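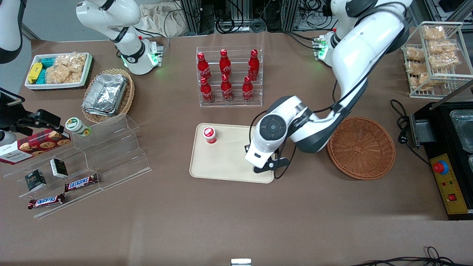 Neema Shemweta wrote in to say that her first three bottles of Joline came out with a hard cake of powder at the bottom, and that the old leaflet told her to shake longer when what she needed was to put the water in first. The steps below now have the water going in first. If you are working from the January leaflet, discard it and use this section.

Section 3. Mixing, filling and carrying Joline

3.1 What you need

Joline endurance drink mix, pouch or single sachets
Prerley bottle with the wide cap and the mixing disk
Rotich soft flask, if you plan to carry concentrate
The scoop from inside the pouch
Cool drinking water
A dry towel

The scoop is packed near the bottom of the pouch and may be under the powder. One level scoop holds 30 grams. A sachet holds the same amount. Older scoops with a short handle were made for the recovery mix and hold more, so do not use them for this product.

Wash and dry the bottle, cap and disk before first use. See Section 5 for washing.

3.2 Mixing a standard bottle

1. Take off the cap and remove the mixing disk.
2. Fill the bottle with water to the lower line.
3. Check that the scoop is fully dry. Wipe it with the towel if needed.
4. Add one level scoop of Joline, or one full sachet. Level the scoop against the inside edge of the pouch. Do not pack it down.
5. Drop the mixing disk in, ribbed side down.
6. Put the cap on and turn it until it stops. Close the drinking valve.
7. Shake for 30 seconds.
8. Let the bottle stand until the foam drops below the upper line.
9. Open the cap, fill to the upper line with water, and close it again.
10. Turn the bottle over twice and check for leaks around the cap.

Note: The drink will look cloudy. The berry flavor stays cloudier than the lemon one. A thin layer may settle if the bottle stands for a while, and turning it over a few times is enough to mix it again.

Note: With very cold water, use water from the tap for step 2 and add the cold water or ice at step 9.

Caution: Do not mix Joline with hot water or with carbonated drinks. Pressure can build in a closed bottle and push the cap off.

3.3 Mixing concentrate for the soft flask

Concentrate is for people who will have plain water along the route and want to carry less weight. It is not meant to be drunk straight.

1. Mix the concentrate in the Prerley bottle. Do not mix it in the flask, as the neck is too narrow for the scoop and powder sticks in the thread.
2. Fill the bottle with water to the lower line.
3. Add 3 level scoops, one at a time. Close the cap and shake after each scoop.
4. Leave the bottle to stand for a few minutes, then shake again.
5. Hold the Rotich flask upright by the collar. Do not hold it by the soft body while filling.
6. Pour slowly. Stop at the fill mark on the flask.
7. Squeeze the body gently until the liquid reaches the neck. Close the cap while still squeezing. This gets the air out and keeps the flask from sloshing.
8. Wipe the thread and the outside of the flask.
9. Write the time of mixing on the flask label with a marker.

To use concentrate on the route, squeeze one third of the flask into a bottle of plain water, close the bottle and turn it over several times. The drink should taste the same as a standard bottle. If it tastes a lot sweeter, add more water.

Caution: Drinking concentrate without water can cause cramps, nausea and thirst. If you swallow some by mistake, drink plain water and ease off the pace for a while.

Caution: Anum gel already contains carbohydrate and sodium. Do not take a gel together with concentrate unless you have plain water to hand.

3.4 Setting up for an event

Do the steps below the evening before. Most of the problems reported to us on event days were started by mixing in a hurry at the car.

1. Read the event notes and find out where water is handed out, and whether it comes in cups or from a tap.
2. Decide how much of your drink you will carry and how much you will mix on the way.
3. Lay out one sachet for each bottle you plan to mix on the route. Put each sachet in its own small bag.
4. Fold the top of each bag twice and press it flat.
5. Place the sachets where you can reach them without taking off your pack or vest.
6. Fill one bottle with plain water and put it in the refrigerator. Leave the cap loose.
7. Check the valve on each bottle. Pull it open, push it closed, and make sure it does not stick.
8. In the morning, mix the first bottle as in 3.2, using the chilled water at step 9.

Note: Sachets tear best from the notch on the left. With wet hands or gloves, make a small cut at the notch in advance and cover it with tape.

Note: Do not try a new flavor or a new strength on the day of an event. Use it on at least two long training days first.

3.5 Drinking

Start with a standard bottle and see how you feel. How much you need depends on your size, your pace, the weather and how much you sweat. Take small mouthfuls at regular times and do not try to empty the bottle in one go.

1. Take a few mouthfuls before you start.
2. Once you are moving, drink when you are thirsty. On a cool day you may forget, so a reminder on your watch can help.
3. Switch to plain water if your stomach feels full or you can hear liquid moving in it.
4. Go back to Joline once the feeling has passed.

After you finish, throw out what is left in the bottle if it has been open in the sun. Joline is not a recovery drink and does not contain protein. It has no caffeine.

Caution: Drinking far more than you need is dangerous, even with a drink that contains salt. Stop drinking and get medical help if you have a bad headache, confusion, vomiting or swelling in the hands.

Caution: Talk to a doctor before using Joline if you have diabetes, kidney disease or high blood pressure, if you are pregnant, or if you have been told to limit salt. Joline is not intended for children.

3.6 How long it keeps

Unopened pouch or sachet: until the date on the back
Opened pouch: 57 days, closed and kept dry
Mixed drink in the refrigerator: until the end of the next day
Mixed drink at room temperature: use the same day
Concentrate in the flask: use the same day, and keep it out of direct sun

Write the opening date on the white panel of the pouch. Press the air out before you close the zipper. Keep the pouch in a cupboard away from the stove and the dishwasher. Do not keep it in the refrigerator, where moisture forms inside each time it is opened.

Powder that has gone lumpy but still breaks up between the fingers can be used. Powder that has set hard, changed color or has an odd smell must be thrown away.

Do not freeze Joline in the Prerley bottle. The bottle may split along the seam and the valve will no longer seal. The soft flask can go in the freezer when it is no more than half full, with the air squeezed out.

3.7 If something is not right

Powder stuck at the bottom
The powder went in before the water, or the bottle was wet only at the base. Add a little water, loosen the powder with a long spoon, and shake again with the disk in place.

Too much foam
The bottle was filled past the lower line before shaking. Open the valve slowly, let the foam settle, and fill up as normal.

Cap leaks
Look for powder in the thread. Rinse both parts and dry them. If it still leaks, take out the sealing ring, turn it over and press it back into the groove. Replacement rings are sold in packs under part number 69.

Valve drips when closed
Pull the valve off, rinse it under warm water and push it back until it clicks. A valve that has been chewed should be replaced.

Disk rattles
A light rattle is normal when the bottle is less than full. The disk can be taken out after mixing. Put it somewhere you will find it again.

Drink tastes weak
Check which scoop you are using and that it was level. Also check that the bottle is the standard Prerley size. The large bottle has the same cap and needs two scoops.

Flask tastes of plastic
Fill the Rotich flask with warm water and a spoonful of baking soda, leave it overnight and rinse well. New flasks may need this twice.

Sticky hands or handlebars
Dried Joline comes off with plain water. Wipe bottle cages and zippers the same day, as the salt in the mix can mark bare metal.

3.8 Before you move on to Section 4

Section 4 covers using Joline together with Anum gel and working out a plan for long days. Before you start on it, you should have mixed and used several standard bottles and know that the drink agrees with you. Keep a short record of the flavor, the number of scoops, the weather and how your stomach felt. The table at the front of Section 4 asks for these.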